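The Case for Keeping Time in Public

When the town of Tolmont replaced its main street lampposts, the clock outside the old savings bank was taken down and was not put back. The reason given at the public hearing was a sensible one. Everyone now carries the time in a pocket, and a four-faced clock needs winding, cleaning and a ladder. The motion passed in under 11 minutes, by the reckoning of those who still had something to reckon with.

It is the position of this essay that the decision was mistaken, and that towns of similar size should think carefully before making it themselves. Public timekeeping is a civic service. It belongs in the same part of the budget as street signs and drinking fountains, and it should be judged by the same standard, namely whether a person with nothing in hand can walk down the street and be served.

There are many such people. Children under a certain age do not carry telephones, and a growing number of schools ask older students to leave theirs in a locker until the afternoon. Patients leaving a clinic may have a dead battery and a bus to meet. Older residents may own a telephone and prefer not to take it out in the cold. To all of them the argument that "everyone" has the time is simply untrue.

The wristwatch is often raised at this point as the fair substitute. It is cheap, it is private, and it asks nothing of the taxpayer. This essay has no quarrel with the wristwatch, and would be glad to see more of them on young arms.

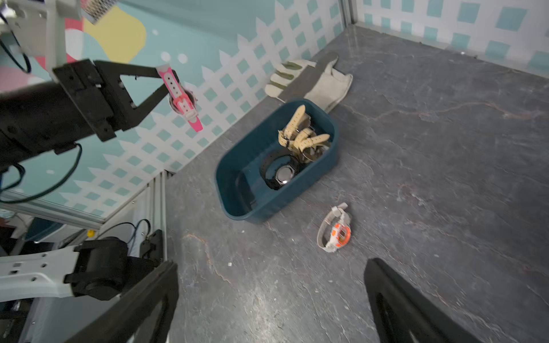
Watches, one with a round face on a pink and white strap and one on a tan strap.

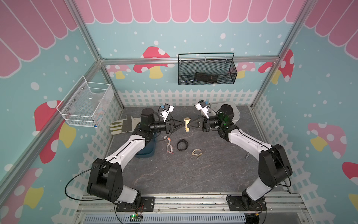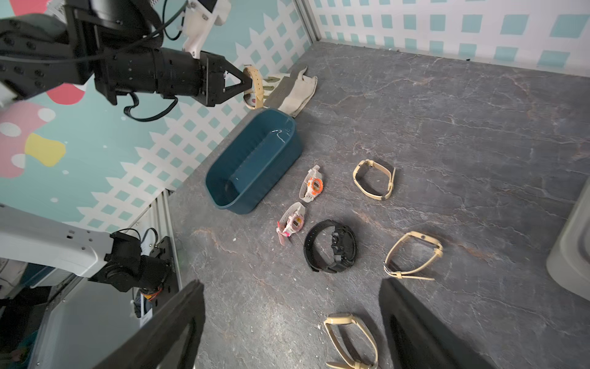 A personal watch, however, answers only to its owner. It may run fast or slow for months before the error is found, and two people standing side by side may hold different opinions of the hour. A clock on a building settles the question. The shopkeeper who opens late and the passenger who arrives early are both measured against the same hands, in full view of their neighbors. Agreement of this kind is easy to overlook while it is available. In Tolmont, the loss was first felt by the farmers' market, where stallholders had always packed up when the clock said noon and now pack up over the better part of an hour.

The second objection concerns cost. The former clock was serviced twice a year by the firm of Grorkitz, which charged the town 500 dollars for each visit. Repairs were billed separately, and in some years they were considerable. These sums are real, and a town council is right to look at them. It should look at them beside other sums. Tolmont spends more than this each December on lights for a single tree, and no one has proposed that residents bring their own.

Tomoyo Chiba, who taught second grade in the neighboring town of Sleiman until her retirement, put the educational case in a letter to the council. Her students learned to read a dial in the classroom, she wrote, and they kept the skill by using it on the walk home. Where the street offered no dial, the lesson had faded by spring. The letter was entered into the record and was not discussed.

Sleiman itself chose a different course. Its station clock had stopped, and the council there paid for a new movement and left the old case where it was. The work took 90 days. During that time a paper notice hung below the dial asking the public for patience, and the public, by all accounts, complained steadily. Complaint of that sort should be read as evidence of use.

A town that wishes to save money may reasonably ask whether it needs four dials or one, whether the mechanism might be electric, and whether a local business would share the expense. Drerkine, the hardware store opposite the Tolmont site, has offered to supply the power. These are practical questions with practical answers, and the council should take them up before the old clock, now in storage at the road depot, is sold for its brass.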